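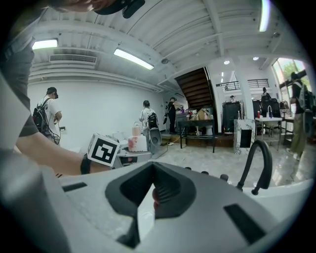 Six people in the white-walled workspace.

Home About us Courses Fees Visit Contact

Search this site Enter keyword Go

About Jenkins Evening School

Most schools will tell you that anyone can learn a language in a few weeks. We don't believe it, and we have been teaching adults in Sillstead long enough to have met plenty of people who paid for that promise somewhere else. Jenkins is a small evening school. We teach French, Spanish, German and Italian to grown-ups, most of whom have jobs and are tired when they get to us.

We began with one French class in a rented room in Plisport. Two years later we moved to Sillstead, where the rent was lower and the buses were worse. A second branch opened in Clirkdale after that. There was talk of a third, and we are glad it stayed talk.

How we teach

Classes are capped at 12. We tried bigger groups and the quiet students stopped speaking by December, so we went back. A full course takes 170 hours of class time and we won't sell you a shorter one under another name. At the end of it a steady student can usually hold an ordinary conversation, read a newspaper with a dictionary nearby and make a complaint in a hotel. Fluent is a word we leave to other people's adverts.

We don't sort people into "learning styles". We have sat through the talks and were not persuaded. We don't use an app either, though you are welcome to use one on the bus. There is a textbook, it is rather dull, and it has outlasted three more exciting ones.

Homework is set every week. We can't make you do it.

Our teachers

All of our teachers have taught adults for over five years. Some grew up speaking the language and some learned it at school like everybody else. Parents and partners often ask us for "a native speaker only" - we have never seen that it makes much difference to beginners, and we don't charge extra for it.

Results and reviews

We don't publish a pass rate. Schools that do tend to be choosy about who they enter for the exam, and we enter anyone who asks. Star ratings are much the same: a happy student gives five, a student who missed the refund date gives one. Come and sit in on a class instead. The first visit is free at both branches and you needn't book for Sillstead. Clirkdale has fewer chairs, so please ring first.

Page last updated 31 May 2019

Contact us | Copyright Jenkins Evening School, Sillstead | Back to top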